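What the Open Day at Skodville Left Off the Table

The sorting line at Skodville opened its doors in August, and I spent most of an afternoon there at the invitation of Zativen, the firm that supplies the folding cell at the far end. I have worked in and around commercial laundries for 13 years, on the maintenance side, and I went to see whether the thing folds. It does, within limits. My complaint is with the way the limits were presented.

The main demonstration was a tray of flatwork: towels and pillowcases, all of one size per batch. The cell picked a corner, found the second corner by sliding along the hem, and laid the piece on the folding plate. Cycle time was steady at 12 seconds a towel. The plate, the vacuum bed and the stacker are old technology and well executed. The pick is the new part, and on towels it rarely missed.

Towels, however, are the easy case. They are thick, they hold a bend, and both faces are the same. An experienced operator in a hotel laundry doesn't lose time on towels. She loses it on garments, and in particular on dark garments, where a seam, a fold and a shadow all look alike under plant lighting. I asked to see a black work shirt go through. The cell was paused and we were taken to the second room.

The second room was the better half of the visit, although it drew the smaller crowd. It dealt with how the handling data for garments is gathered. The Siriwan gripper is a hand-held tool with the same finger geometry as the one on the arm. A person does the job with it in an ordinary house and the motion is recorded. According to the staff, the set now stands at almost 4000 handling sequences, mostly clothing and bed linen. The material on the wall screens was of this type, dark clothing on a patterned bed cloth. 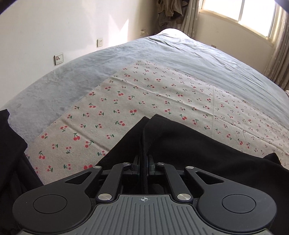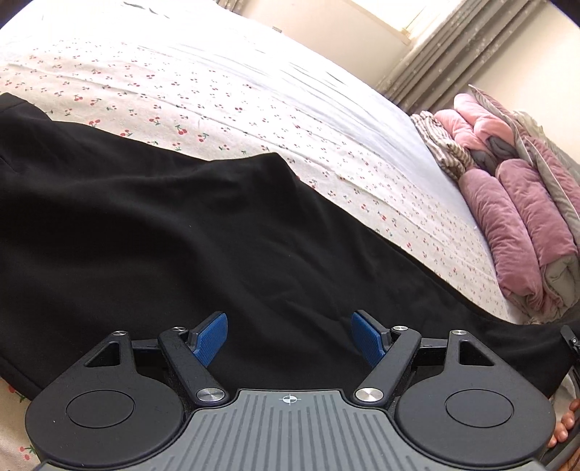
Black fabric over a cherry print, with the jaws closed on it in one view and open in the other.

What does a laundry gain from recordings made in a bedroom? It gains variety in the starting state, the one thing a plant trial is bad at producing. A garment in a house can be left in any position, on a soft surface, in whatever light comes through the window.

I find that answer persuasive as far as it goes. A pinch on a centre fold is a different problem from a pinch on a hem. The fabric comes up in peaks on both sides, and the controller has to judge how many layers are between the fingers. Two layers is a fold. Four is a mess that has to be put down and started again. Plant engineers tend to deal with this by adding a fixture, and fixtures work only while the mix of goods stays the same.

The difficulty is that none of it was connected, on the day, to the machine in the first room. The cell ran towels with a program tuned for towels. The garment work was on screens. A visitor who left after the first room would believe that clothing was a matter of changing the tray, and I heard two people say so in the car park.

The comparison I would make is with the Trokness feeder, which was launched on the same sort of footing. It ran sheets beautifully at its open day. Our site took one, and it was 13 months before it handled a fitted sheet without someone standing beside it. The elastic gathered at the corners and the clamp read it as a double thickness. The supplier knew this at the time and would have told us if we had thought to ask.

So I would propose a modest rule for these events. Run the hard item live, first, and publish the failure count alongside the cycle time. A black shirt, taken from the bottom of a full trolley, would do. If it takes three attempts, leave the three attempts in. Buyers in this trade are used to machines that miss – we budget labour for it – and a known miss rate can be costed. An unknown one ends up on the night shift.

Zativen has said a garment trial will be open to visitors next year. I have put my name down and asked whether we may bring our own trolley. The reply so far is that they will look into it.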